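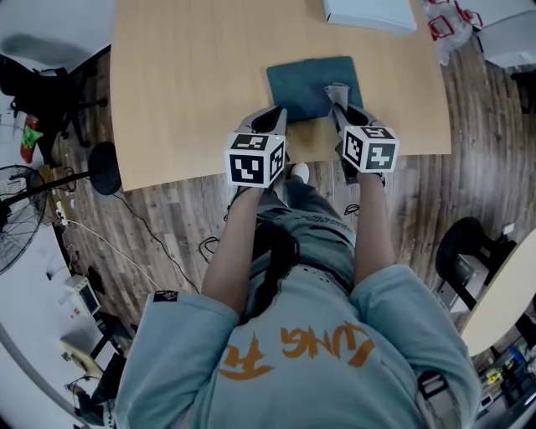 Figure 1. Cloth folding with a pair of hand-held grippers. The right gripper has lifted a corner; the marked cubes on the grippers are used for tracking.

Robot Learning from People
Handout 4: Showing the task by hand and by remote control
Anas Kettani
Revised 15 Oct 2020

4.1 What this handout covers

Handout 3 dealt with what a policy is and what it needs as input. This one deals with where the examples come from. We look at three ways of getting them: moving the robot's own arm (kinaesthetic teaching), driving the robot from a distance (teleoperation), and doing the job yourself with a tool shaped like the robot's hand (hand-held grippers, as in Figure 1). You will use the second and third in the practical.

A demonstration, in these notes, means one full recording of one attempt at a task, from the agreed start position to the agreed end position. An attempt that is stopped halfway is still a recording but is not counted as a demonstration.

4.2 Moving the arm

The person takes hold of the arm and pushes it through the motion while the joint sensors record. The arm must be able to hold up its own weight and give way when pushed.

The recording is already in joint angles, so nothing has to be converted. The drawbacks are that the person's hands and body get into the camera view, and that two arms are very hard for one person to move at once. Cloth work normally needs two. We will not use this method after this week, but it is still a sensible choice for short single-arm jobs such as putting a peg in a hole.

4.3 Remote control

The person holds a controller, or a small copy of the arm, and the robot follows. What the robot's cameras see during the demonstration is what they will see when it works alone.

Points to note:

Delay. Even a small lag makes people slow down and move in short steps. The policy will learn the short steps.

Feel. Most cheap set-ups send no force back. People then judge contact by eye and tend to press too hard. With the Dollthorpe arms, watch the current readout on the side screen.

Speed. In the August trial with the Niazi controllers, a fold that took 14 seconds with hand-held grippers took 60 seconds by remote control. Part of that gap closes with practice.

4.4 Hand-held grippers

The person carries the grippers and does the task directly. No robot is needed while recording. Go back to Figure 1: the jaws are doing the work at the cloth, and the person's fingers stay back behind them. That is the whole point of the method. If you steady the cloth with a finger, the recording contains an action the robot has no means of copying.

The square black patterns on the cubes are fiducial markers. Software finds the corners of each square in the camera picture and, as the true size is known, works out where the cube is and which way it is turned. A cube has several faces so that at least one is likely to be in view when the wrist turns. The gripper tip is at a fixed offset from the cube, and a single calibration gives that offset.

Tracking fails when every face is hidden, blurred by fast motion or seen at too sharp an angle. Gaps of a few frames can be filled in. Longer gaps mean the demonstration is thrown away.

A second problem is reach. A person can lean over a table and get at the far side of a cloth. The robot may not be able to. Check every recorded path against the arm's limits before training - the Trumico script does this and prints the first point that is out of range.

4.5 How to fold for a recording

Lay the cloth flat. Start with both grippers open and resting at the near edge. Pick up the corner before you move the other gripper. Lift, pause briefly, carry the corner across, lower it, then open the jaws. Pull back along the line you came in on.

Vary where the cloth starts and how it is turned. Do not vary the order of the steps. A set in which half the folds start from the left corner and half from the right will need far more data, and with a small set the policy often hovers between the two.

Keep the mistakes you put right. If a corner slips and you pick it up again, carry on to the end and mark the recording "recovered". These are useful.

4.6 How many

The Udby set, which you will be given, holds nearly 600 demonstrations of one fold. Your group should add 40. Train once on the Udby set alone and once on both together, and report the two success rates separately.

4.7 Before the practical

1. Read sections 4.4 and 4.5 again.
2. Install the Trumico script and run it on the sample file.
3. Write down, in two or three sentences, one household task you think would be easier to show by remote control than with hand-held grippers, and why. Bring this with you.

Handout 5 covers cleaning the recordings and lining up the camera and gripper clocks.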